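Home | About us | Services | Publications | Contact

About Posance

Posance reports on the proceedings of elected assemblies and councils. We publish summaries of debates, voting records and plain guides to standing orders. The service began as a newsletter on the Plotcombe council budget and now covers 6 assemblies.

We take no position on the measures debated. Where a member's remarks are disputed, we print the words as they stand in the official record, with the page reference. If the record is later corrected, the summary is amended and the old wording kept beneath it.

How we work

Each sitting is followed by two reporters. One writes the summary and the other checks it against the published order paper. Budget sittings are treated separately — every amendment is listed with its mover, the sum involved and the result of the vote.
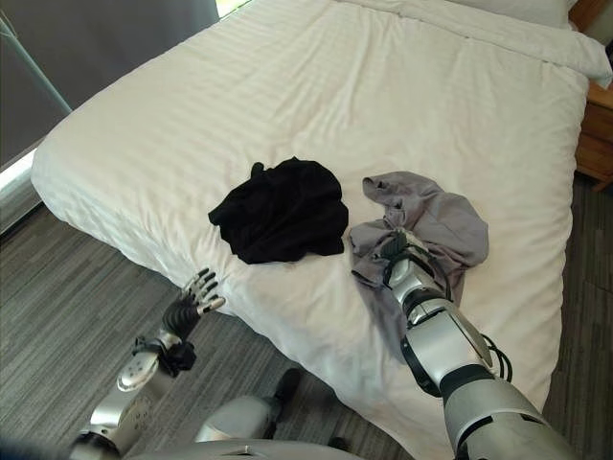
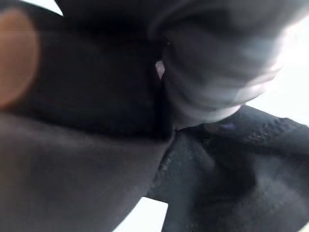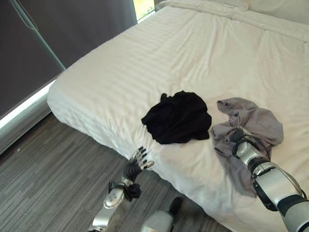 Ownership and funding

Posance is owned by Furkitz, a holding company with no other interests in publishing. Income comes from subscriptions and from the sale of indexed voting records to libraries and law firms. We do not accept payment from parties, candidates or sitting members. Any subscriber that accounts for more than 20 per cent of income in a year is named in the annual statement.

Archive

Summaries are held in the Seixas archive, which can be searched by member, bill or date of sitting. Records from before the September relaunch are being added in order of session — some division lists are still missing. Requests for a missing list should give the assembly and the sitting number.

Page last revised December 4, 2018.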